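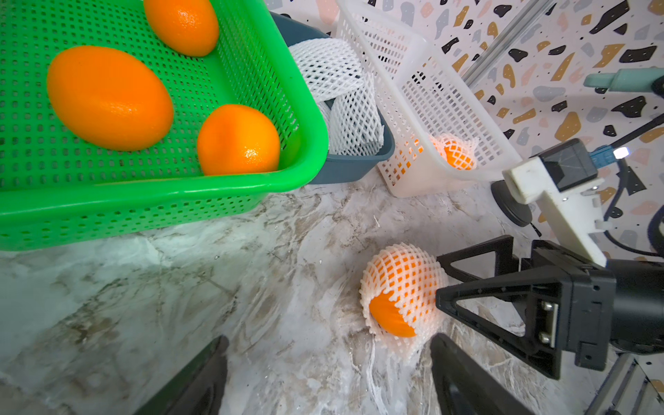 Oranges and their foam nets, seen from the wrist camera.

Teach our robots the fiddly jobs: demonstrators wanted at Wiltora, Burnesberg

Could you slip a foam net over an orange without thinking about it? We'd love to meet you! We are building up a big collection of everyday handling tasks, done by people steering a robot arm, so that a learning system can pick up the knack from them. So far we have 761 good recordings of fruit netting and we want plenty more, from as many different pairs of hands as we can find.

What you'll do
You'll guide the arm through short tasks: lifting fruit out of a basket, fitting a net, putting things where they belong. Each attempt is saved, and you mark whether it went well or badly. Clumsy tries are useful to us too, so please don't delete them. Once you're happy with oranges you can move on to the Druleck set, our name for the folding and packing tasks, which are great fun and quite a bit harder.

Who can apply
Anyone over 18 with fair eyesight (glasses are fine) and a bit of patience. No technical background needed. Left-handers especially welcome, we have far too few!

Hours and pay
Sessions last 2 hours, with a break whenever you want one. We pay 42 euros per session, plus travel within Burnesberg. Most people do one or two sessions a week, and the project runs until September.

Where
First floor of the Van Wijk building, step-free from the car park side. Tea, coffee and biscuits in the kitchen.

How to apply
Send us a few lines about yourself and the times that suit you, using the form on the Wiltora jobs page, by January 10, 2025. No CV required. Everyone who applies will get a reply.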